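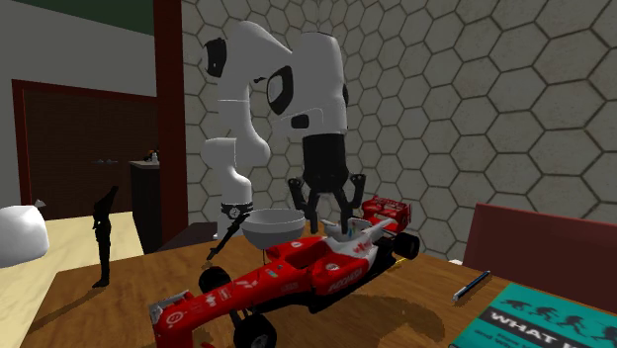 Products > Simulation > Scene packs > Paltar Tabletop

Paltar Tabletop is our pack of 1361 simulated rooms for training and testing robot arms, and it's the one we use ourselves every day at Brultbridge. Each room has a table, a white arm with a parallel gripper, and a good helping of everyday clutter: bowls, books, pens, toy cars, the odd figurine. Walls, doors and furniture change from room to room as well, so a policy gets to see its bowl against grey hexagonal tiles one minute and plain plaster the next.

The method behind it is called Samik. Smaranda Sârbu and Hertta Rautiainen wanted to know how much of a grasping policy's skill survives when the objects stay put and only the room changes. So every layout comes with 9 restyled twins — same poses, same physics, different surfaces and lighting. You run the policy on all of them and compare. It's a lovely simple test, and it showed us things in our own policies that we'd missed for months!

Our favourite result so far came in March. A policy trained on 1000 layouts with the twins switched on kept its grasp rate steady in seven of the test rooms where the older one had slipped badly. The big awkward objects gained most (long, low things with wings and wheels sticking out, where the fingers have to come down in the right spot). Small flat items such as pens are still hard, and Domnica Buzatu is working on the contact settings for those now.

In the pack you get the rooms, the twins, the arm model, the scoring scripts and Cherry Mae Evangelista's very readable notes on adding your own objects. It runs on Preda 7 or later. Older versions will load the rooms but ignore the lighting changes.

Licences for teaching labs are handled by Bríd Mac an tSaoi. Do tell her which arm you use — we're choosing the next models to add.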